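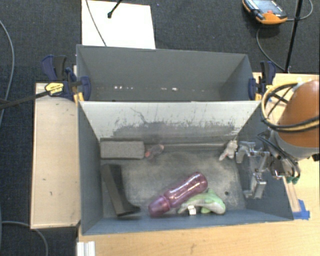

The practice bins at the Ralthorpe robotics club, with the gripper over the front one.

Hi everybody! Quick news from the robotics club, which I know I've been promising since the start of summer. We have a date for the showcase! It's 31st July, in the big room at Ralthorpe, and you are all invited, parents and little brothers and sisters too (please keep the little ones off the carpet side, there are a lot of cables down there).

For those of you who haven't been following along, the summer project is bin picking. The arm has to reach into one bin, get hold of something and put it down in the other. Sounds easy! It took us 7 sessions before I stopped holding my breath every time the fingers went down. We started with blocks, because blocks are friendly, and then the kids got bored and started asking for harder stuff. So now we have plush toys in there, and a see-through purple bottle, which I'm a little bit in love with and the students can't stand. Shiny and see-through is a rotten combination for our vision code. Some days it goes for the bright reflection and closes on nothing at all.

The other headache is things lying on top of each other, like the bottle leaning on the green and gray plush. Do you go for the bottle first, or grab the plush and hope the bottle rolls away nicely? We had a whole argument over that one, a good argument, with drawings on the whiteboard. The group split into two teams in the end. Team Litia goes for whatever is on top, every time, no discussion. Team Verhoeven likes to pick the loose pieces at the back first and leave the pile for later. I've promised not to say which one I'm rooting for.

Last session we ran both programs back to back for the whole afternoon and logged 139 picks. That's our record! The total for the summer stands at 470 and the teams badly want a round 500 before the showcase, so if you're wondering why your kid wants to come in early, that's why. The floor of that front bin is getting pretty scuffed and I've stopped worrying about it.

Hamish Rewi has been coming in to help with the programming side and he's been great with the younger ones. He got them writing down what they expect the arm to do before they press go, and then what it did. I was sure they'd hate it. They now fill whole pages and read the wrong guesses out loud to each other! He'll be there for the showcase too and is happy to talk to anybody thinking of joining the fall group.

On the night each team gets 6 objects and one run each, same objects for both. After that we swap in a few surprise ones. If you have something at home that you think would stump a robot, send it along with your student, as long as it's clean, smaller than a shoe and you won't be upset if it gets squeezed. No glass and nothing with food in it, please. The code name for the surprise round is Sindotent, which the students made up and refuse to explain to me.

Snacks would be very welcome if you can bring a plate. Doors open at six, the first run is at half past, and we should be packed up by eight. We take a break in August and I'll put up the sign-up sheet for the fall group when we're back. Students, please bring your notebooks to the next session, and whoever has the spare charger for the club laptop, I need it back!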